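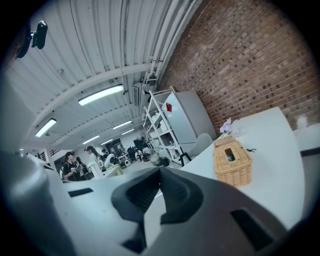

Fig. 1. View from the camera on the hand-held gripper, with the tissue box on the white table.

Our project was a comparison of two hand-held grippers, and I got the job of carrying them, so this part of the report is mostly mine. Corrado Benedetti did the fingertips and Dalia Kairys wrote the script that sorts the clips. We called the two grippers Funel and Krasniqi (don't ask, we had to name the folders something).

The plan was 400 grasps on soft and awkward things, split evenly. Woven stuff was my favorite because it gives a little when you squeeze it, and you can feel right away through the handle if the pad is catching or sliding. Funel has the hooked pad with the pocket in it. Krasniqi has plain flat pads, and I really thought flat would win!

It didn't, at least on anything with a rim. The hook gets under an edge and stays there, and I stopped having to line my wrist up so carefully. On thin flat things like cloth and paper it was the other way around, and I got pretty grumpy with Funel by the end of that set.

The camera took us longer than the fingers did. We wanted a wide lens so the clips would show the room as well as the object – the tracking needs something to hold on to, and brick is great for that, with all those mortar lines. The bad side is that straight things bend near the edges and the gripper itself eats up a big piece of the view. Dalia tried masking it out and the tracking got steadier, so we kept the mask for both grippers.

We ended up with 626 clips, counting retries. Dalia threw out the ones where I forgot to open the fingers before starting (sorry, Dalia). I'd also do shorter sessions next time, because my grip gets lazy and you can see it in the numbers for the last 3 sets.

Still to do: Corrado wants to print a pad that is flat on the tip and hooked farther back, and we plan to run the cloth set on it again in May.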